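Birwood Press Freedom Group
Minutes, 2020-08-24

Present: Waltraud Zaugg (chair), Priit Rimkutė, Kanokwan Intarasuk, Preben Thorlacius (minutes)
Apologies: Prasert Meesuk

1. Previous minutes
Approved with one spelling fix.

2. Records request to the county
The sheriff's office has released 429 pages on its subpoena for the Birwood paper's phone logs. Kanokwan has read them. Names are blacked out on 13 pages – she thinks two of these can be appealed. Agreed that she draft the appeal.

3. Shield law letter
Priit read out the letter to the state senator. Waltraud asked for the paragraph on email searches to be shorter. Approved, 3 in favor, Preben abstaining.
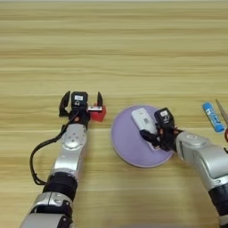

4. Candidate forum
Both campaigns have been invited to take questions on leaks and reporters' sources. One has replied. Preben to call the other office again and to ask about moving the forum to December if they can't make the fall date.

5. Any other business
Dues reminder to go out with the next mailing.

Meeting closed at 9 p.m.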